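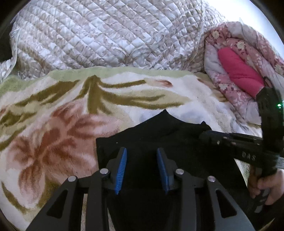 Oluwaseun Okonkwo reckons anything over 7 tog is daft in a house with radiators, and I've been arguing with him since Friday. Who's right?

Search this forum Go Advanced

stirby_lass wrote:
He's half right. I had a 13.5 for years and woke up boiling every night. Now it's a thin duvet, a quilted cover on top and a fluffy blanket at the foot for when the heating goes off. You can chuck layers off at 3am, can't you? You can't chuck off half a duvet!

Ama Tetteh wrote:
Sorry, disagree completely. Layers slide. By morning mine are all on the floor or on my husband (mostly my husband). One big heavy duvet, October to April, done.

zupan16 wrote:
Depends on the house. We're in Damovden, solid walls, single glazing at the back, and our bedroom drops to 16 degrees in November before anybody's even got up. A thin duvet would finish me off. I do like a floral blanket though, my nan had loads of them.

stirby_lass wrote:
Tuck them in at the bottom, Ama! Hospital corners. Mine haven't shifted in almost 16 months.

Ama Tetteh wrote:
I am not doing hospital corners at my age.

kettle_on wrote:
Has anyone washed one of those plush ones at home? Mine came out of the machine like an old sheep. The Ruvton launderette does big loads in the large drum but the queue on a Friday is shocking.

zupan16 wrote:
Cool wash, no softener, hang it over two lines and give it a good shake. Softener is what flattens the pile.

kettle_on wrote:
Ah. I used loads of softener.

Last updated: Friday, 7 replies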